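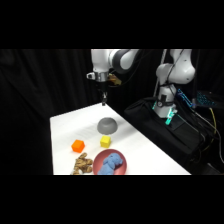
The gripper over the test table, with the bowl, cubes and plush toys used for pick trials.

Telero parallel gripper, reviewed
June 17, 2023

The Telero is a slim two-finger gripper for small arms, sold by Prosholm as a kit. I fitted it to a white arm in our shared workshop and ran it for 30 hours.

Assembly
The kit ships with four M4 screws that are too short for a flange with any spacer under it. I bought longer ones. The wiring diagram is correct but printed small. Fitting took an evening, most of it spent on strain relief. The side bracket for the camera holds its angle, but the thin wiring behind it needs a clip that is not supplied.

Performance
Cubes are easy. The narrow fingers close squarely, and of 1602 logged picks on hard objects, 50 failed, mostly from poor approach angles. Plush toys are harder. The fingers pinch a fold of fabric, and a limb will sometimes slide out during the lift. An upside-down bowl cannot be gripped across its dome at this stroke, so the only option is the rim, and there is little clearance at the table.

Software
The driver installs cleanly. Force readings drift after a long session and need a re-zero. The January firmware reduced this without curing it.

Verdict
Good for rigid parts under the stroke limit. For soft goods I would look at the wider Marras fingers, which use the same mounting holes. Spare pads are overpriced.

Rating: 4 out of 5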